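Newsroom > Competitive > Vosero Circuit

Plimine Confirms Format and Seeding Rules for Vosero Circuit Fighting Game Season

Plimine, operator of the Vosero Circuit, today published the competition format for the coming season of its one-on-one fighting game series. The season consists of 10 ranking events followed by a closed final in December. Registration for the opening event, the Nogueira Open, is capped at 400 entrants.

All ranking events will use double-elimination brackets. Pool matches are best of three games. Matches from the top eight onward are best of five, including both sets of the grand final where a bracket reset occurs. Last season, best-of-five play began at the top 16 in two events and at winners' final in the others. The single rule replaces both arrangements.

Seeding will be drawn from circuit points earned over the previous five ranking events. Players without points are placed by random draw after seeded positions are fixed. Regional separation applies to the first two rounds only – organizers may not adjust the bracket by hand once it has been posted.

"The seeding formula was the most common subject of written feedback," said Gleice Honorato, competition manager at Plimine. "We received 794 comments on the draft rules, and a large share of them asked for a fixed window of results. Five events is the window we have adopted."

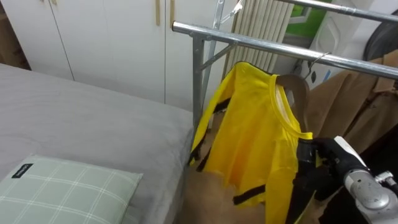
A ranking event win is worth 2,000 points. Second place receives 1,400, and points continue down to 32nd place. Ties are scored at the value of the shared placement, with no averaging. The 16 players with the highest totals after the last ranking event qualify for the final. If two players are level on points, the higher single-event finish decides the place, followed by head-to-head record within the season.

Controller rules have also been revised. Devices must pass an input check before a player's first match, and a device changed during the event must be checked again. Macro and turbo functions remain prohibited. Players have three minutes to set up at a station – a delay past that limit costs one game, and a delay past eight minutes costs the match.

Gilmar Coutinho continues as head referee. Silvana Peixoto will oversee appeals, which must be filed before the next match in the affected bracket line begins.

"Referees will work from one document at every stop," Coutinho said. "Where an event has a local rule that conflicts with it, the circuit rule applies."

The Weller Invitational remains on the calendar as an exhibition and carries no points.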